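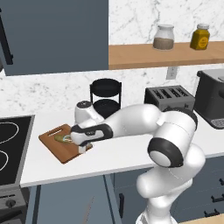

Practice kitchen in the simulator, with the arm lowered to the cutting board.

How to Move a Prep Station to a Robot Arm: A Guide for Kitchen Leads

If you run a staff kitchen and your company has decided to put an arm on the prep counter, most of your work comes before the arm is switched on. This guide covers the part that falls to the kitchen lead: picking the task, working through it in the simulator, and changing the shift plan. It does not cover mounting or wiring. The installer does that.

The steps follow the way we did it at the Tullosier site, which serves 1,430 lunches a week. We use Sasevow for the simulation and Peveo for the shift plan. Other software will have different menu names but the order of work should be the same.

Before you start

You need a login for the simulator, a measured plan of your counter, and two people from the prep team who can spare an hour a day for the first week. Pick people who do the job now. Supervisors tend to describe the task as it was written down, and the prep cooks know how it is done.

Step 1. Choose one task

Start with picking up and placing single items on a board. Leave cutting for later. At Tullosier the team wanted to hand over all the vegetable prep at once, and the plan stalled for most of November while we argued over peeling. Once we cut it down to one task it moved quickly.

Step 2. Build the counter in the simulator

Open the standard kitchen and change it to match your own measurements. Put in the things that stay out during a shift. In the picture there is a kettle-like appliance right behind the board, with the forearm passing in front of it, and a toaster by the upper joint. Items like these are easy to forget on a plan, and they decide which paths the arm can take.

Save the layout under the site name and the shift. Morning and afternoon counters are rarely the same.

Step 3. Run the task slowly

Set the speed to the lowest value and put one small item on the board. Watch the whole arm, including the joints away from the board. Have your two prep cooks watch with you and write down anything they would move. Ours asked for the board to be turned so they could reach the handle from where they stand.

Run it again after each change. Six clean runs in a row is our rule before anyone talks about a date for the real counter.

Step 4. Redraw the work area

Print the top view and mark where the arm can reach. Nobody works inside that line while the arm is moving. Anything people need during the task goes outside it – cloths, knives, labels, the phone.

Check the cooktop as well. If someone has to lean past the arm to get to a burner, move the station or change the hours.

Step 5. Change the shift plan

In Peveo, add the arm as a station and give it a named person for every hour it runs. That person loads the items, clears the board and stops the arm if needed. Do not mark this as free time. Early on it takes almost as much attention as doing the job by hand.

Tell the team in person which hours will change, and do it before the new plan is posted. At the Maes site the plan went up on a Sunday with no notice, and the first questions were all about pay and breaks. Have those answers ready. At our site no hours were cut, but two early starts moved to a later time, and one of them did not suit the person who had it.

Step 6. Review after the first month

Ask the prep cooks what got slower as well as what got easier. Ours liked having less repeated wrist work and disliked waiting for the arm to return to rest before they could wipe down. We changed the rest position in the simulator, ran it through Step 3 again, and then sent it to the installer to load.

Keep the old hand-prep instructions posted near the counter. You will need them on days when the arm is out for service.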